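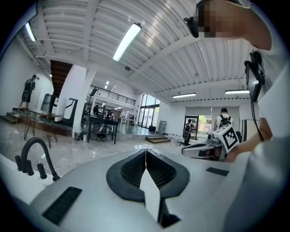
Le projet Revitbridge est né il y a trois ans comme exercice de fin de semestre, et il occupe maintenant une salle entière à Favville. J'y suis passé en juin, à l'invitation du club de robotique qui le porte, pour voir comment des étudiants apprennent des gestes de salle de bains à une machine. Le principe de leur cours tient en une phrase : on fait le geste soi-même, pince en main, et on enregistre. Chaque pince est blanche, avec des mâchoires noires en caoutchouc, et celle que tenait l'étudiant en chemise claire portait sur le dessus un cube à marqueur noir et blanc, plus un téléphone dressé dans son support.

La visite a commencé à 10 h. Le hall est grand, clair, avec une mezzanine au fond et un sol en marbre qui renvoie toute la lumière du plafond. Le club l'a obtenu après avoir quitté un sous-sol de Larnitgate où l'on ne tenait pas à plus de six. Les anciens parlent encore du chauffage.

### Le travail de la session

Le groupe préparait la rencontre interclubs de Minhas. L'épreuve porte sur l'entretien d'une baignoire : approcher un outil du bord, suivre la paroi, atteindre la robinetterie sans la heurter. Chaque équipe arrive avec ses propres enregistrements et son propre modèle, et le jury choisit l'ordre des gestes le matin même.

Au moment de ma venue, le compteur du projet affichait 2 279 séquences retenues sur 3 411 enregistrées. Le reste avait été écarté à la relecture. Les motifs reviennent souvent : marqueur masqué par l'avant-bras, geste trop rapide, départ oublié. Un étudiant de deuxième année m'a montré la grille de tri, un simple tableur avec une colonne « raison » que tout le monde remplit à sa façon -- « flou », « trop flou », « bof ».

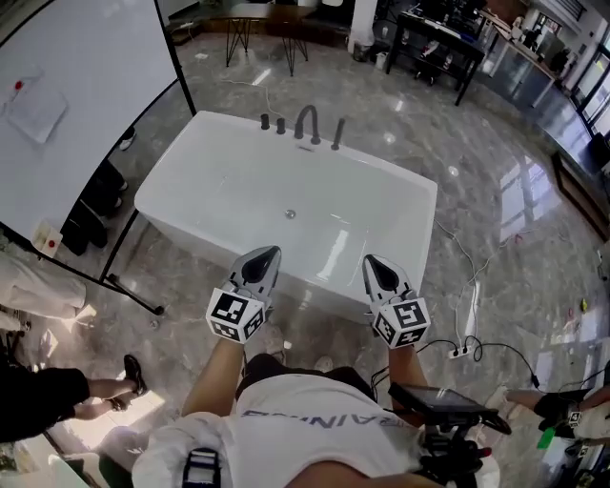

Les essais se font à deux mains, une pince dans chacune, et c'est plus fatigant qu'on ne le pense. Les étudiants se relaient toutes les 20 minutes. J'ai essayé à mon tour. Mes premières séquences étaient inutilisables : je regardais mes mains au lieu de la cible, et je serrais les mâchoires bien trop tôt. La cinquième a été gardée, par politesse peut-être.

Ce qui prend du temps, c'est la relecture. Il faut compter une demi-journée pour trier ce qui s'enregistre en deux heures, et le club cherche encore comment répartir cette corvée. La règle actuelle veut que personne ne relise ses propres séquences.

### Budget et suite

Le budget annuel du projet est de 1 295 euros, hors salle. L'essentiel part en câbles, en supports et en caoutchouc de rechange pour les mâchoires. Les téléphones sont prêtés par les membres.

L'atelier rouvre aux visiteurs en septembre. Il faut écrire au club avant de venir et prévoir des chaussures qui ne glissent pas. L'entrée se fait par les portes vitrées, côté arbres.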